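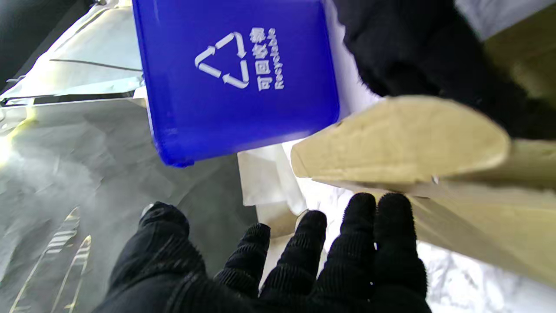 Zunden opens remote-control trials for household recycling task

2020-09-29

Zunden has started collecting demonstrations for a two-handed robot that sorts packaging waste in a kitchen. An operator drives both hands by remote control, and the recorded motions are used to train a policy that will later attempt the same job with the operator's controls disconnected. The trials run at the company's Plikano test site and follow a smaller round of tabletop work completed in April.

The task is defined narrowly. The robot starts in front of a counter with cardboard, paper and plastic film within reach. It must pick up one item at a time, move it to a bin marked for recyclables and release it inside the rim. Flattening cardboard is not part of the current task, although the operators are allowed to fold a flap out of the way if it blocks a grasp.

Ivana Domínguez, who leads the demonstration work, said thin film has taken up more operator time than any other material. "Cardboard has an edge you can aim for. Film moves when the fingers get near it, so the operator has to commit to a pinch before the contact is clear," she said. Her group now scores a grasp on film only after the item has been lifted clear of the surface under it.

Operators wear a tracked glove on each hand. Joint angles from the glove are mapped to the robot's fingers by Triter, the company's in-house retargeting software, which was rewritten over the summer. The previous version matched fingertip positions only. That worked for power grasps on boxes but let the thumb drift during fine pinches, and operators learned to overcorrect for it. Those corrections ended up in the training data. The new version adds a term for the distance between the thumb and each fingertip, with more weight as the distance closes.
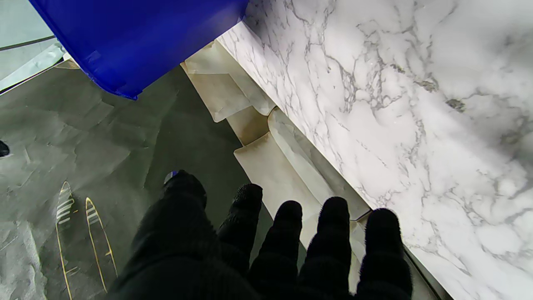 Contact with fixed surfaces is the other known problem. The Tawhiri controller, which runs on the robot and turns glove commands into joint torques, limits the force at each finger so that a missed grasp does not drive the hand into something solid. The limit has to be low enough for stone and high enough to drag a stuck sheet. Folded material along the front of a marble countertop is a difficult case, with the fingertips working close to the hard edge while the target gives way under light pressure. The robot's hands are also covered in black knit gloves, and the fabric adds some compliance that the controller does not model.

Patricio Saavedra, a controls engineer on the project, said the team tested stiffer settings and went back. "With the limit raised, the operator stopped feeling for the edge and just pushed. The recordings looked faster, but the policy copied the pushing," he said.

Each operator works in blocks of 24 demonstrations, followed by a break and a recalibration of the tracked gloves. A demonstration is discarded if the operator loses tracking on either hand or if an item is dropped outside the bin and not recovered. Recovered drops are kept and labeled separately. Domínguez said these are useful for training, provided the recovery starts from where the item came to rest and the operator does not reset the arms first.

Wrist cameras record each hand's own view together with joint positions and commanded torques. The operators do not use the wrist views while driving. They watch a head-mounted feed, and the wrist video is reserved for training. Saavedra described this as a compromise — the wrist views show contact well, but switching between feeds slowed the operators down and made several of them motion sick.

Four operators have been trained so far. New operators spend their first session moving empty hands over the counter, then practice on rigid boxes before they are given paper or film. Differences in style remain visible in the recordings. One operator approaches nearly every item from above, while another prefers to slide the fingers under a loose edge. Zunden is keeping both approaches in the set for now and will compare policies trained on each one alone.

The first policy trained on the new recordings will be tested at Plikano with cardboard only. Paper and film will be added after the cardboard runs have been reviewed. The company has not set a date for tests outside its own site and said it has no plans to release the recordings.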